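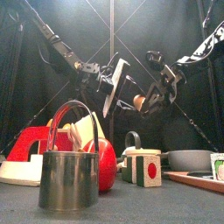 Otwood Station: Platform Use Before and After the February Timetable
Kacper Tokarz
11 September 2019

The Otwood to Garrido line is single track as far as Orkano, where trains can pass. Our report looks at how the new timetable changed the use of platform 2 at Otwood.

We took passenger totals from the station log. Platform 2 handled 1,920 passengers in the last full week of the old timetable and 3,283 in the first full week of the new one. Most of the growth came from the morning diesel to Nudelero, which used to leave from the other side.

The platform is almost 300 meters long, so length is no problem. The footbridge is – it has one staircase, and people getting off meet people going up. We did not study evening trains.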